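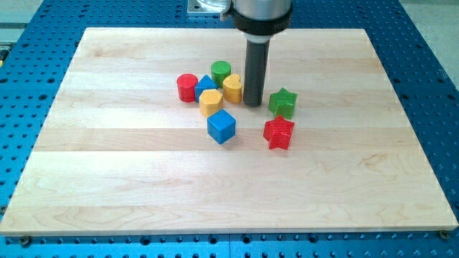 Maple top on the blue perforated table, toy blocks toward the back.

From: Pramila Mathur
To: Steneck shop list
Date: 1 July 2018
Subject: Re: Maple top on the blue table

Ebony,

Answers to your questions are mixed in with your message.

Ebony Stubbs wrote:

> I need a wood work surface like the one on your blue table. Ours
> is bare metal and small parts skate all over it. Did you buy the
> board or glue it up? And what finish is on it?

We glued it up. The maple came from Condow as rough boards, and we planed them, jointed the edges and glued them edge to edge with the planks running left to right as you stand at the front. Yellow glue, clamps overnight. I didn't try hard to match color, so some of the planks are cream and some are closer to honey. Toward the front there is wavy figure with a few darker streaks. If you want an even color, tell Condow when you order and expect to pay more.

The finish is two thin coats of Jelell wiping oil, rubbed back with a gray pad between coats. I would skip varnish. We had it on the previous top and it chipped along the front edge.

> How is it held down? I don't want to drill into our table.

We didn't drill into ours either. There is a dark screw near each front corner, just below the edge of the board. Bring your table's thread size with you if you are buying screws, as I got the wrong ones the first time and had to go back to Effiong to exchange them.

Don't clamp the board hard along its whole length. Maple moves across the grain with the seasons, and ours was noticeably wider in August than when we made it. Give it some room front to back.

> Does it stay flat?

So far, yes. I check it with a straightedge when I clean it. We oiled both faces the same day, and I would do that again. The last one was only oiled on top and it cupped.

> Do small things stay put on it?

Better than on metal. The little colored toy blocks stay where you set them, and they are easy to see against the pale wood. There are eight in the set. Please put them back in their tin when you are done, whoever on this list is using them. I found one in the sawdust bin.

I have a few maple offcuts left, long enough for a test glue-up but too short for a full top. They are on the bottom shelf of the lumber rack with my name on them. Take what you want and leave me the widest one.

Pramila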